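Anil Shetty has been fitting out small rental apartments for 30 years, and the first thing he does in any empty one is look at the bottom foot of the walls.

"That's where people live," he said when we met on Saturday, June 24, 2023, at the Pivico office. "Shoes, vacuum cleaners, chair legs, suitcases. The ceiling is always fine."

Shetty runs Odum, a two-person business that gets apartments ready between tenants. He took on 53 of them last year, most of them one-bedrooms in older buildings with plaster walls. Plaster is harder to keep than people expect, he said, mainly at the corners.

"With a painted wall in pale gray or white, every scuff shows. You wipe it and now you have a clean spot, and the clean spot shows too. So you do the whole wall or you leave it alone."

He usually starts with a damp cloth and a little dish soap, then a melamine sponge if the cloth does nothing. He doesn't like the sponge much. It takes a bit of the paint with it, and on a flat finish it leaves a shine. Small dark specks get touched up with a brush, once the wall is dry.

Tile skirting is another matter. Shetty is in favor of it, even in beige, which he admits is out of fashion. "I can mop right up against it. With wood you get a swollen edge after five years. I've pulled out plenty of that."
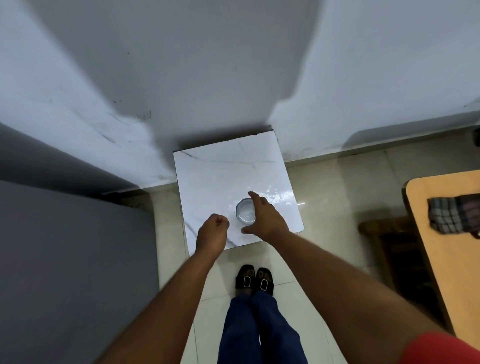

A marble-patterned board and a small glass container on the floor, against the wall.

Marble patterns come up a lot in his work. Tenants ask for them in kitchens and bathrooms, and he has no objection to a printed or glazed version in place of stone.

"Real marble, you put a lemon on it and you have a mark," he said. "For a rental I would never. The patterned kind looks good and I don't get phone calls."

His complaint is with the gloss. A shiny white surface throws light back, and he said it can be hard to tell if it's clean until you get down low and look across it. He keeps a flashlight in his bag for this. He uses the same flashlight on clear glass, where a film of dried soap can hide in the cut sides until the light hits it.

Glass pieces are also what he finds left behind most often. He kept a list one October and got to 51 items, from candle holders to jam jars. Tenants have a month to claim them.

"Mostly they don't want them," he said. "One lady drove back two hours for a little dish - her mother's. So now I wrap everything."

His next job is a ground-floor unit on Chaudhry Street, where the hallway corner needs replastering before anyone can paint. He expects it to take a week.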